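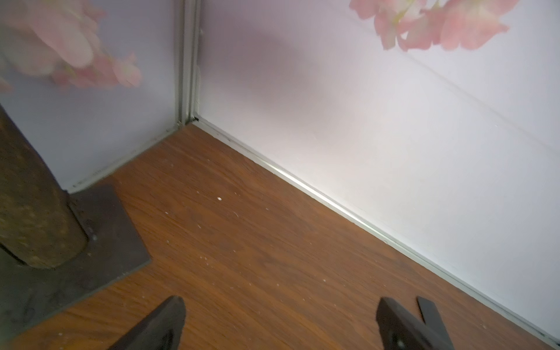
Work on the Hurow task set resumed at 8 in the morning. Liudmyla Pylypenko and Danylo Hrytsenko operated the station, and I kept the log until early afternoon. The plan approved in February calls for 500 accepted episodes before the second comparison is run. At the close of yesterday's session the total stood at 435.

The question remains the one set out in the Symonenko proposal: whether a policy trained on both wrist views and the fixed view keeps its performance when one view is withheld at test time. Training with views dropped at random is the method under study. The control policy receives all views throughout. Both are trained on the same episodes, with the same number of updates, and neither team member who scores the trials is told which policy is running.

The station was left in the garden arrangement, with the tree at the left rear of the table and the glove and toy rake at the right. Danylo asked whether the table should be wiped before recording. I decided against it. The earlier episodes were recorded with specks on the wood, and a clean surface introduced this late would be a difference between the early and late parts of the set. The question has been entered in the protocol as item 2 for review, as it will certainly be raised again when the next arrangement is built. 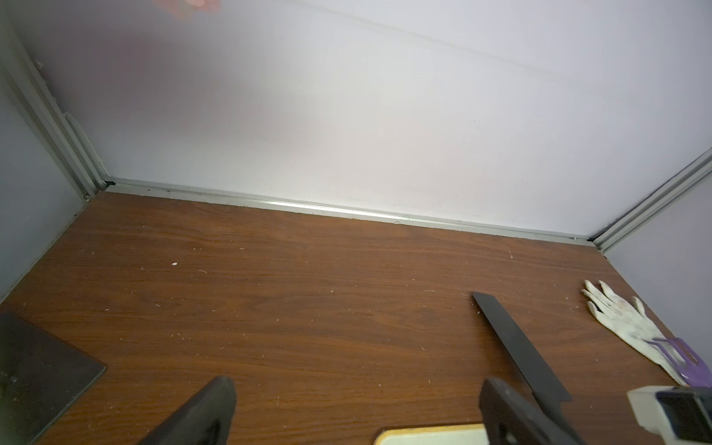
Several attempts in the first hour were rejected. In each case the operator had closed the gripper before the approach was complete and then corrected, which the protocol does not permit in accepted episodes. Liudmyla proposed that such corrections be kept in a separate folder with their own label. I agreed. They may be of use to Radymyr Maksymiv, whose part of the project concerns recovery from error, and there is no cost in keeping them apart from storage.

Radymyr joined by telephone before lunch to report on the interim policies. With all views present, the two are close enough that he does not wish to name a better one. With the fixed view withheld, the policy trained by the dropping method continued to approach the correct object in most trials, while the control often stopped short or drifted toward the back rail. Withholding a wrist view produced a smaller difference than we had expected. He cautioned that the interim trials were run on a single arrangement and that the placements had been chosen by one person. I have asked for the placements to be drawn from the Brardale list in future, including those near the corners, where the wrist views contain mostly wall and floor and give the policy little to work with.

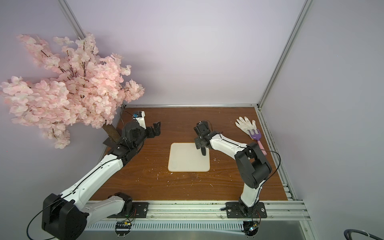 The afternoon was given to timing. Stefaniia Moroz had noted a delay between the wrist streams and the fixed stream in the older recordings, and she has now measured it at up to 8 video frames in the worst case. This matters more for our method than for the control, as a policy that is sometimes given only one view has no second stream against which to settle the difference. She will realign the older episodes by their recorded clock times using the Wukden tool. No episode is to be removed for this reason until the realigned copies have been checked.

Khrystyna-Mariia Vakulenko has requested a written statement of the scoring rule. At present a trial is scored as complete when the object is at rest in its assigned place and both grippers have withdrawn. She points out that "withdrawn" is not defined. I have drafted a minimum clearance and sent it to her for comment.

Recording stopped at 5 with the station powered down and the objects left where they were. Danylo will review today's episodes tomorrow morning, before any new ones are added to the total. The revised placement list is still to come from Radymyr.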